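Back on the 107 from Callomham this morning. They've changed the timetable again and the stop by the library now gets 6 buses a day, down from 9.

The last one leaves at twenty to five. Anyone finishing work at five has to walk to Lagman Road, up the hill, no pavement for the last bit.

I asked the driver. He said it's been like that since the start of February and the paper timetable at the stop is still the old one. He's had people shouting at him for it.

Elsa Hakala is collecting names for a letter to the council. She wants 200 and was well over halfway last night. There's a sheet in the chemist's and one at the school office.
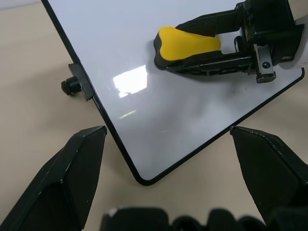 If you sign, put your postcode. They don't count the ones without.

Letter goes in at the end of the month. I'll post the reply when there is one.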